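Forum > Local and Family History > Monuments and Memorials

Topic: Names missing from the Kurkcombe war memorial

millrace_42 wrote:
I'm trying to work out how the names were picked for the 1914–1918 memorial in Kurkcombe. My great-grandfather's brother grew up there, enlisted from there and died of wounds in 1918. He isn't on it. His cousin, who had moved to Arum years before the war, is. The church has a printed booklet but it only covers the unveiling. Does anyone know if a list of the original submissions survives?

tallow wrote:
Usually the families had to put a name forward. A notice went up, or a form was left at the post office, and if no one filled it in the name didn't go on. If his parents had died or moved by then, that could be all there is to it.

millrace_42 wrote:
His mother was still living on the main street in 1920, so someone could have asked her. She's in the subscription book as well, so she gave money to it.

oldquarryroad wrote:
Giving money and sending in a name were separate things in a lot of places. Some mothers refused to have a son listed because they didn't accept he was dead. I've seen two cases of that in Arum alone.

I would check the newspaper first. The Arum paper printed draft lists for most of the villages and asked for corrections. The film is at the county library, reels aren't indexed, and you need to book the reader.

tallow wrote:
I don't agree that refusals were common. It gets repeated a lot and there is rarely a letter or a minute to back it up. A missed deadline is far more likely.

oldquarryroad wrote:
I didn't say common. I said I've seen two, and both are in letters.

hexham_bound wrote:
What was the population at the time? If it's a small place everybody would have known he was dead, deadline or not.

millrace_42 wrote:
1,415 in the census before the war. It was closer to 3,000 if you count the quarry settlement at Flirkent, which had its own chapel but no memorial.

hexham_bound wrote:
Then look at Flirkent. Chapel families sometimes kept a separate roll on paper or on a board indoors, and those got lost when the chapels closed. Was he church or chapel?

millrace_42 wrote:
Chapel, now that you ask. Baptized there in 1896. I hadn't connected the two. The chapel closed in the sixties and I have no idea where the fittings went.
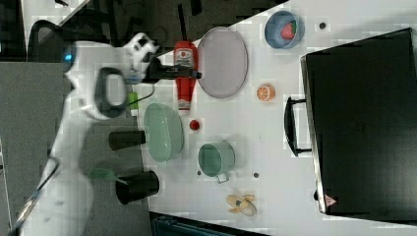 Ketchup and company on the white table, August

Back to the chapel. Is there a usual place that boards and rolls ended up?

kourk_reader wrote:
Try the Kourkoulas collection. It was a private collection of papers and church furniture, left to the county, and the catalog runs to 600 items. Only the first 100 are online. The rest is a typed list you have to ask for at the desk. I remember at least one roll of honor in it but I couldn't tell you which chapel.

tallow wrote:
The typed list has mistakes. It gives one Arum window as coming from Kurkcombe. Ask to see the item itself before you rely on it.

oldquarryroad wrote:
Agreed on that one. Also, if you do find him on a chapel roll, it doesn't explain why he was left off the village memorial. Plenty of men are on both.

hexham_bound wrote:
It would show that the family had him remembered somewhere, though. That counts for something if millrace wants the name added.

tallow wrote:
I'm against adding names. The memorial is a record of what was decided in 1920. Put a small plate next to it if you must.

millrace_42 wrote:
I haven't decided about adding anything. I'd like to see the roll first – if there is one. I've written to the library for the typed list and booked the film reader for the same morning. Will post what I find.

kourk_reader wrote:
Bring a pencil, they don't allow pens in that room.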